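Last edited August 2021. Replaces the older notes file, which described the joystick setup.

# vurkuvance-laundry

Teleoperated demonstrations of household laundry work around a front-loading washing machine. An operator drives the robot by remote control, and we record what the head camera sees together with the commands that were sent. The set was made for training policies by imitation and for checking how well a policy copes with a camera that never sits still.

Maintainer: Radu Mocanu. Send corrections to him before opening a pull request, as the episode index is built by a script that lives outside this repository.

## What is in the release

- 200 episodes, each one attempt at one task by one operator
- head camera video, colour only
- joint positions and gripper state for both arms
- operator commands as sent, before smoothing
- a one-line task instruction in plain English
- an outcome flag and a free-text note from the operator

There is no depth and no sound. Force readings exist for some episodes, but they were logged at a different rate and haven't been lined up with the rest, so we left them out.

## Camera

The head camera looks down at the work and moves with the head. Operators lean in when they are lining up a gripper, so a good part of many episodes is shot at close range, and the machine takes up most of the view. Fast head turns give blurred frames. We keep them, and the `blur` column in `frames.csv` gives a score per frame if you want to filter.
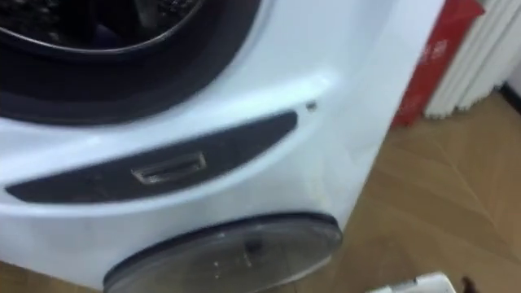 **Should I drop the blurred frames before training?**

Try it both ways. Our baseline did slightly better with them left in, and dropping them leaves gaps in the action sequence which you then have to fill or mask. If you train on single frames, dropping them does no harm.

## Tasks

Task names are used as folder names, so please don't rename them.

| Folder | Instruction |
|---|---|
| `door_open` | Open the door of the washing machine |
| `door_close` | Close the door of the washing machine |
| `load` | Move the clothes from the basket into the drum |
| `unload` | Move the clothes from the drum into the basket |
| `basket_shift` | Slide the basket closer to the machine |

`load` and `unload` start with the door already open. If an operator had to open it first, the episode was thrown away and redone. The number of garments varies and isn't recorded anywhere except, sometimes, in the operator note.

## How the demonstrations were made

The operator stands away from the robot, wears a headset showing the head camera view, and holds a controller in each hand. Moving a controller moves the matching arm. The trigger closes the gripper. Releasing the side button freezes the arm where it is, so the operator can bring their own hand back to a comfortable position and carry on. These freezes appear in the data as stretches of zero command. They are marked `clutch` and should be left out when you work out task duration.

We had 3 operators. Two had driven the robot before and the third learned on the job, over the first 17 episodes, which are marked `practice` in the index. They are slower and have more failed grasps. Leave them in if you want recovery behaviour and take them out if you want clean motion.

Each operator was told to:

1. look at the target before moving an arm
2. approach cloth from above
3. keep the wrist clear of the door seal
4. stop and mark the episode as failed if the machine moved
5. write the note straight away

Item 1 was followed most of the time. Item 5 was not, and the notes from January were written up in a batch some days later. Treat them with care.

Cloth gave the most trouble. A garment lying flat on the bottom of the basket offers little to grip, and the operators each found their own way round it. One pinches a fold and lifts, another drags the cloth against the side of the basket until it bunches up. 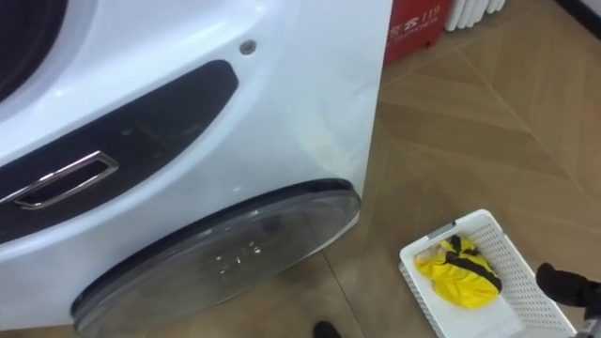

The third tends to use both arms, one to steady the basket and one to pull. All of these count as valid demonstrations of the same task, so expect the action distribution to have more than one mode. A policy that averages over them will put the gripper somewhere in the middle and close on nothing. The `operator` column lets you train on one style at a time.

## Layout

```
vurkuvance-laundry/
 index.csv
 frames.csv
 episodes/
 <task>/
 <episode_id>/
 head.mp4
 state.npz
 command.npz
 note.txt
```

Times in `state.npz` and `command.npz` share one clock. Video timestamps come from the camera driver and lag behind by roughly 2 frames. The loader corrects for this unless you pass `raw_time=True`.

## Known problems

- The outcome flag for `door_close` means the operator judged the door to be shut. Nothing checked the latch.
- Left gripper state sticks at its last value in a few `unload` episodes. They are listed in `gripper_fault.txt`.
- The instruction text is identical for every episode of a task, so the set is no use for studying varied wording.

## Splits

`train` and `test` are split by episode, with every operator present in both. A second split, `ranow`, holds out one operator completely. Results on the two are not comparable, so say which one you used.

## Thanks

Alard lent the controllers. The clutch code began as a patch by Tóth and has been changed a good deal since.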